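Harkham open day — sim kitchen demo, readme

Read this before copying the folder anywhere. Written fast, will tidy later (July, probably). Rhodri Penry ran the demo, Brock Campbell did the laptop and the screen, I did the notes.

What it is

Episodes and notes from the kitchen demo at the Harkham open day. All simulated, no real hardware in any of it. Two arms, one counter, some food and dishes. Visitors came in groups, watched a few scripted runs, then anyone who wanted a go could drive the arms with the hand controllers from the Griffiths room.

Three sessions on the day. Morning one started late, projector wouldn't see the laptop. Lunchtime one was the busiest by a long way. Afternoon one was mostly a school group and their teachers, and it shows in the data — lots of very short episodes, lots of throwing.

What's in the folder

scripted — the runs Rhodri prepared beforehand. Clean, same start each time apart from small shifts in where the objects sit.
visitors — everything driven by visitors, good or bad. Not trimmed.
notes — my typed notes, one text file per session. The lunchtime one stops halfway, sorry, I was answering questions.
stills — pictures for the poster and this page.
config — scene settings, counter and floor textures, object list, seeds.

Each episode has the overhead view, joint positions for both arms, gripper opening for both, and a one line task instruction. Left arm always comes first in the joint arrays. Had this the wrong way round in the first copy, so if yours is called "final" delete it and take the new one.

How it was run

Scene runs in Clirnow, our own kitchen simulator. Scripted episodes were played back from Rhodri's waypoints, visitor ones recorded live. The textures get swapped between episodes, so the counter can be marble in one and something else in the next. Same with the floor. Don't use the background to sort episodes, it means nothing.

Instructions for the scripted runs were read out to the group first, then played. For the visitors Brock just typed in whatever they said they were going to try. So you get "pick up the tomato" and you also get "tidy up a bit" and "the green one, no the other arm". Left as typed. Spelling is Brock's.

Time limit for visitors was two minutes each. Not strictly kept at lunch.

Things people asked

Does the arm know what a tomato is? Not in the scripted runs, it's going to a position it was given. Visitor runs, the person knows, the arm doesn't need to.

Why simulate it at all when you could use real arms? Cheap, quick to reset, and you can drop things all day. Also we could not have got real arms up the stairs at Harkham.

Can the two arms bump into each other? Yes, collisions are on. A collision ends a scripted run, but in the visitor sessions we turned that off or every go would have been over in seconds.

Known problems

Five visitor episodes have no instruction. Field is blank, not missing.
Afternoon session: gripper opening for the right arm is stuck at one value in the last few episodes. Controller trigger was broken by then. Use the joint positions only.
Overhead video has black bands top and bottom. That's the padding, crop before training.
Food sometimes sinks slighty into boards and plates on contact. Known thing, Brock is looking at it.
Success labels exist for scripted only. For visitors I started doing them by hand and gave up, there's a half-filled column, ignore it.
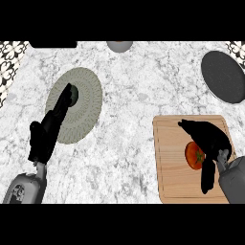

Overhead view, simulated. Right gripper open around the tomato on the chopping board, left gripper up beside the small dark green item.

Using it

Fine for testing loaders, teaching, trying out a viewer, that sort of thing. We've used the visitor episodes to check a filter for bad demonstrations and they are very good for that as there are so many. Wouldn't train on the visitor set as it stands. The scripted set on its own is too samey for much, mixing in some of the better visitor runs helps — Rhodri has a list, ask him.

No faces or voices in here. We had a room mic on for the morning session and that audio has been deleted, not just left out.

Next one

Memelell want the same demo at their site. Same scene files, different laptop. To do before then: spare controller, longer cable, bigger print on the instruction cards, success labels written automaticaly at the end of each run. Also a reset key visitors can't reach by accident.

Questions to Rhodri for the scene and the scripts, Brock for anything that won't load.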